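Vistham Home & Laundry Board > Wardrobes, rails and storage
Thread: Elasticated shorts on ordinary hangers -- does anyone do this?

pegbag_lou
Posts: 26

Evening all. We've finally got rid of the horrible chest of drawers in the back bedroom (the bottom one hadn't opened properly for years) and gone over to an open rail. Shirts, fine. Dresses, fine. Shorts are driving me up the wall! I don't own any clip hangers and I don't want to buy a load just for summer stuff. Folding them over the bar doesn't work because my hangers haven't got a bar, they're the plain shoulder sort.

So do I give up and fold them in a basket, or is there a knack to it?

thimblerigg
Posts: 1,076

There's a knack, and it only works with elastic. You put the hanger inside the waistband, as if the shorts were a very short, very wide jumper. One end of the hanger goes into one side of the waist, then you ease the other side over the other end, and the elastic holds the lot. Hook comes up out of the middle. 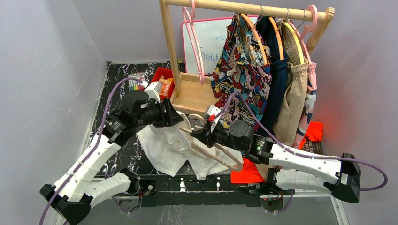 The thing to watch is how far the waist has to stretch. If you're really having to haul at it, the hanger is too wide for those shorts and you'll end up with two little points at the hips that don't come out till the next wash. Children's hangers are good for this, or the narrower adult ones. I keep a few short ones at the end of the rail for exactly this and get very cross when somebody puts a blouse on them.

White ones I'd hang every time, by the way. They crease if you so much as look at them.

Moorhen_J

Sorry, but I can't agree with any of that. Elastic isn't meant to sit stretched for months. You hang them up in November and by the time you want them again the waist has gone baggy. Clips or fold, those are the choices. I fold mine in thirds and stand them up in a shoebox and they take no room at all.

thimblerigg
Posts: 1,076

Nobody's talking about stretching them to bursting! If the gathers are still gathered when it's on the hanger then it isn't under any strain worth worrying about. I've had the same linen pair on a Parkon hanger since we moved house and they still stay up. More's the pity, my waist hasn't stayed where it was.

And clips leave marks. You can't tell me they don't.

Moorhen_J

They leave marks if you buy cheap ones.

pegbag_lou
Posts: 26

Ooh, I've started something. Tried it just now with a navy pair and the first side goes in lovely, but then I go to do the second side and the first one pings off. I did it standing up at the rail with the hanger in one hand. Is that where I'm going wrong? I must have done it six times and said a few words the cat shouldn't hear.

Hartmut Ruppert

Hello Lou. Yes, that is where you are going wrong. I used to help out in my aunt's shop and we never did it in the air unless there were two of us. Do it lying down (the shorts, I mean, though I can see the appeal). My way:

1. Put the shorts on a table or a clean bit of floor, legs towards you, and pull them out sideways so they aren't in a heap. Do up any button or drawstring first.

2. Open the waistband so you can see the inside of it, and lay the hanger across the opening with the hook pointing away from you. Get one end properly in under the band, then keep hold of it there while you see to the other end. The holding on is the part people skip.
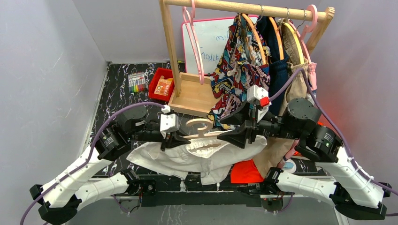
3. Ease the free side of the waist over the other end. Small tugs. If it won't go, swap to a narrower hanger.

4. Shuffle the gathers along so the hook is over the middle. If you don't, they hang lopsided and look drunk.

5. Lift by the hook, give the legs a little shake, and hang them on the rail with a bit of space either side.

As for elastic, I am halfway between the two of you. Over a summer it does no harm. For winter I take everything off and fold it.

pegbag_lou
Posts: 26

Hartmut you are a marvel. Did it on the bed and it worked second go -- first go I'd forgotten the drawstring and it got tangled round the hook. Four pairs up now and the rail looks ever so smart.

Next question while I've got you all. What sort of rail has everyone got? Mine's the metal one on wheels and it leans. I quite fancy a light wooden one with a tray at the bottom, for shoes or the odd pair of folded jeans.

gingham_dave

Ours is a Vullano, wood, with the tray. Solid enough, but the tray collects fluff like nothing on earth and you can't get the hoover nozzle into the corners. I use an old paintbrush. Also check the hooks fit over the rail before you buy! Thick round rails are lovely to look at, but some of our skinny wire hangers wouldn't go over it and I had to bin them.

thimblerigg
Posts: 1,076

Seconded on the hooks. The Steyn ones have a nice big curl to them and go over anything. You do pay for it though.

Moorhen_J

Tray's a perfectly good place for a shoebox of folded shorts. Just saying.

pegbag_lou
Posts: 26

Ha! All right, the swimming shorts can go in a shoebox. The white ones are staying on the rail. Dave, how deep is your tray, would it take a pair of ankle boots?

gingham_dave

They'd stand in it fine, the sides only come up a little way. I'd wipe the soles first.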